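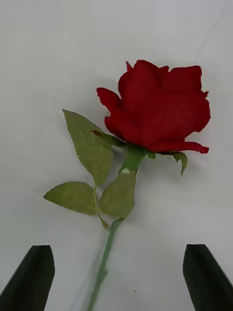

Rose on the table, fingers open.

Search the archive Go Advanced search
Print this message | E-mail this message

Subject: Re: [baltham-robotics] flower task - where are we??
From: Oluwaseun Adebisi
Date: October 10, 2026

Hi all,

Quick one before I run to lab. Sorry for the silence, been meaning to write this up for days and it kept getting longer so now you get the short version. Well, shortish.

Status on the flower task for Covden. We have 2298 recorded tries as of last night. Target is 3000 before we freeze the training set. I know some of you wanted to start training now and just add the rest later, and we can do a small run to check that nothing is broken, but please don't read anything into the results. Last time we did that we spent a whole evening arguing over a number that meant nothing.

Roses: going OK. Grabbing the stem works best a bit below the leaves. Go too high and you squash a leaf between the fingers, the flower twists when it comes up and then the other arm can't find the stem. Go too low and the head just swings around like crazy. The bloom is way heavier than the stem wants it to be.

Hydrangeas: not so OK. Big floppy heads, thin stems, and the leaves get everywhere. The right arm tends to come in over the petals and then whoever is driving has to back off and start again. If you back off, KEEP the recording and tag it "retry". Do not delete it. I found a bunch missing from the log and I'm not mad but please.

Also the loose sprigs. Rules sheet from Covden says greenery counts as part of the bouquet, so yes we do have to pick those up too, they are not just decoration. I had that wrong in my earlier mail, my bad.

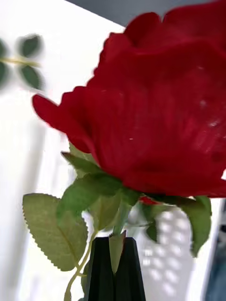

So once the stem is pinched, wait. A full beat. Most of our drops come from people lifting the second they see the fingers close, and the arm is still settling. I did it myself all through March with the pens and cups and it was the same problem then. Close, wait, lift slow, and only then start turning. If the head droops a little on the way up thats fine, we don't lose points for droop.

Lighting. Somebody keeps changing the lamps. I don't care which setting we use but it has to be the same one for a whole batch, otherwise write it in the notes column. The wrist cameras get very confused by shadows on the white table and then we have to throw stuff out.

Petal fuzz. The fabric roses shed and the lint sticks. Wipe the finger tips between batches, dry cloth, nothing wet. And have a look at the lenses while you're there.

Batches are 40 tries each now, was 200 before, which was way too many for one person. You stop paying attention and it shows. Forty, then swap with your partner. Sign-up is in the usual doc, evenings are wide open, mornings are full.

Layout. Please mix it up between tries! I watched back some of last week's and the flowers are in the same row, same order, heads all pointing the same way, over and over. Swap a rose and a hydrangea. Put one at a dumb angle. Let the leaves land where they land. The judges set the table, we don't, and they are not going to be nice about it.

OK and now the thing we have to decide, one arm or both. Pasting in the earlier message becuase half of you joined the list after it went out.
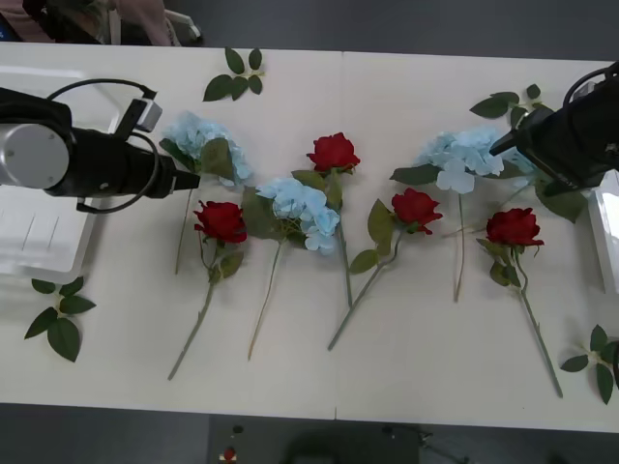

Svetozár Sokol wrote:

> I would like us to stay with both arms, even if it costs us time now.
> With one arm the vase has to be fixed to the table and the rules only
> allow that in the beginner class. We are not entered as beginners.
> Also the handover is the part that gets the style points.
>
> My worry is the cables. When the left arm reaches far across and the
> wrist turns, the loop goes tight, and I don't want to find out at the
> event how tight is too tight. Can we agree on a limit for the wrist
> turn and put it in the software, so it doesn't depend on who is driving?
>
> The Vemel team did something like this last year and they told me the
> limit cost them nothing in score. I can write it if someone tests.
>
> One more, the practice vase. The one from Oyelaran has a narrow neck
> and the event one is wide. We are training on the harder one. Fine by
> me but we should all know that we are doing it.

Agree on pretty much all of it. Both arms. Limit on the wrist, yes please, I'll test whenever you have something, just push it to a branch and ping me.

Vase, I'd say stay with the narrow one till we hit the target and then do a few batches on a wide one. If anyone has a wide one at home that they don't mind getting knocked off a table, bring it.

If you want one arm after all, speak up on the list, not in the hallway, I forget hallway stuff.

Still need:
- two more drivers for evening batches
- someone to go through the retry tags and check they match the notes
- a dry cloth that is not my sleeve

Gotta go. Will answer mail tonight, late.

Oluwaseun

Print this message | E-mail this message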